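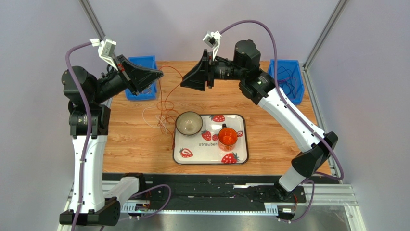 When you clear a work table, where should the small loose things go first?
Into a tray, and only afterward into the bins.

I know it feels slower, and every April I hear the same grumbling, but please try it my way for a week or two. A tray lets you spread things out and look at them properly — cords with cords, clips with clips — before anything disappears into a deep bin. Keep the bins toward the back and the tray close to you.

For Sunday, read Chiến Tôn's pages on sorting (start at page 40, stop at 105) and bring one tray from home. Any pattern will do, and a cheerful one is always welcome!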